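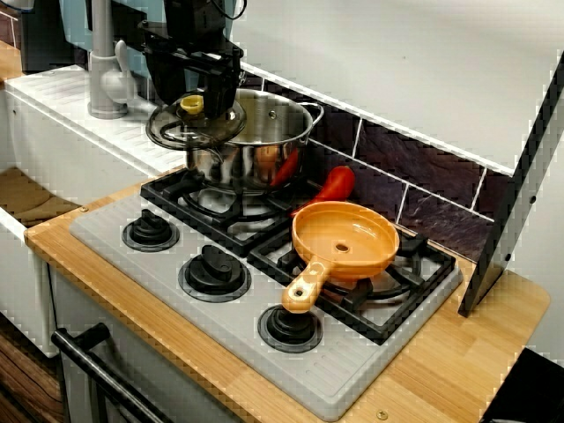 Monday. Spent most of the morning on the play kitchen. Akosua Abubakari dropped off a bag of spare food and dishes from her kids, so I sorted that first and put what we didn't want in the hall closet.

The pot with the glass lid stays on the back left burner. The orange frying pan goes on the right one. I left the red pepper out beside the pot and put the rest of the food in the Tornby bin under the counter. The stovetop wiped clean with dish soap, but the ridges along the front took an old toothbrush and 30 minutes. I still like the light wood counter with the gray.

Need to order hooks for the ladles. The pack of 4 is enough. Lunch was late, leftover rice. Rain after three, so I didn't get to the mailbox.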